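On the Care of Household Linen: Notes from the Farnau House
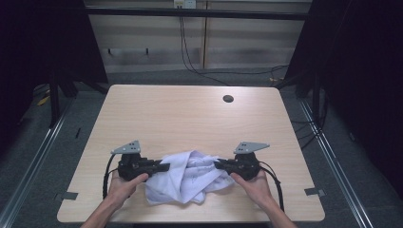 A white cloth on the table, in loose folds.

Readers of this blog have written on several occasions to ask how the linen at the Farnau house is kept. I have held responsibility for the household stores there for 10 years, and the present entry sets out the practice as it currently stands. It replaces the shorter note I published in February, which dealt with napkins only and contained an error regarding starch.

The collection consists of tablecloths, napkins, hand towels, bed sheets and a small number of christening pieces. Most of it came to the house from the Aasen side of the family. The inventory lists 1304 items, a figure that includes handkerchiefs and excludes anything currently out for repair. Each item is entered in the register by type, size and shelf. Monograms are recorded where they can be read.

Washing

White linen in regular use is washed separately from colored pieces. Older items are soaked in cool water overnight before they are washed, and the water is changed in the morning. Chlorine bleach is not used in the house. Stains are treated while the cloth is still damp, and any stain that remains after 2 treatments is noted in the register and left alone. In my view a faint mark from a dinner long past does a tablecloth less harm than a third round of scrubbing.

My February note stated that starch could be applied before storage. This should be disregarded. Starch is applied only when a cloth is about to be used. Cloths put away with starch in them tend to crack along the folds and are attractive to silverfish. I am grateful to Nokuthula Fourie, who wrote to correct me and enclosed a very thorough account of how her grandmother prepared altar cloths.

Drying and pressing

Outdoor drying is preferred from spring to early fall. The lines run behind the north wall, where the afternoon shade keeps the pieces from becoming too stiff. In the winter months linen is dried on the racks in the upper corridor with the window open a hand's width.

Linen is pressed slightly damp, on the reverse side first. Embroidered areas are placed face down on a folded towel. Damask receives a second pressing on the right side in order to bring up the pattern. The large cloths require two persons, one to press and one to carry the finished part away from the board.

Folding

Tablecloths are folded lengthwise into three and then loosely rolled. Napkins are folded in quarters. Sheets are folded in the ordinary manner, with the hem to the outside so that the size label can be found without opening the whole piece. At each inventory the folds are moved a little to one side. A crease that stays in one place for years will become a tear, and several of the Aasen cloths were lost in exactly this way before the register was begun.

Storage

The shelves are lined with unbleached cotton, which is washed twice a year. Cedar blocks are permitted in the cupboard but may not touch the cloth. Lavender bags were discontinued after the oil left yellow spots on a set of guest towels. Plastic boxes are not used for anything that will remain in storage longer than a season.

Repairs

Small holes are darned in the house. Larger work is sent to Damian Riedl, whose workshop has mended our damask for a number of years and who returns each piece with a slip stating the thread used. These slips are kept in the back of the register. At present 3 tablecloths are with him, including the long one with the oak leaf border, and they are expected back before the summer guests arrive.

Correspondence on the removal of candle wax will be taken up in a separate entry. Readers who have asked for the napkin measurements will find them listed under the February note, which has been corrected.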